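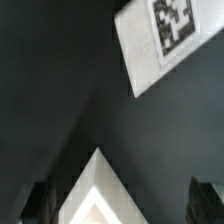 White cube on gray.

Most of March went on repainting the small room at the back of the house, and most of that time went on choosing a dark gray. I am writing the process down mainly so I can find the numbers again.

The room faces north. It gets flat light until two in the afternoon and then a low strip of reflected light from the neighbor's wall. The old paint was an eggshell, and under that strip every roller lap showed. I wanted a dead matte finish, dark enough that the window wall and the wall opposite would read as one color.

They never do. A dark matte paint returns very little light, so a small difference in illumination becomes a large difference in apparent tone. On a white wall the eye corrects for it. On charcoal it mostly gives up, and one end of a wall looks blue while the other looks close to black. I held a sample board flat, then turned it toward the window by a few degrees, and would have sworn it was a second color.

I tried two paints. Hamel is a neutral gray with a trace of umber, and it went brown after dark. Sedaso has more blue in it and looked cold on the chip, but on the wall it stayed gray under both daylight and the ceiling lamp. Sedaso won. The chip was no help in either case. A painted board, two coats, left to dry overnight, told me more than the whole fan deck did.

Ilari Mustonen lent me his sander and the advice to go no finer than 120 grit before priming. I went finer on the first wall and the primer lifted with the tape. The other three were done his way and held.

Schedule, for reference: primer at 8 a.m., first coat at 2 p.m., second coat the next day. The can says 5 hours between coats. In a cold room I would double that. The short wall was recoated on time and dried with a faint picture-frame border where the brush work and the roller work met. It took a third coat, cut in and rolled while the edge was still wet.

Matte scuffs. A chair back left a pale line within a week, and wiping it made a shiny patch – worse than the line. Touching up from the same can worked, provided I used a small foam roller and feathered well past the mark. A brush leaves a visible island.

Still to do: the door, the inside of the window recess, and the strip behind the radiator, which I have painted as far as my wrist would go.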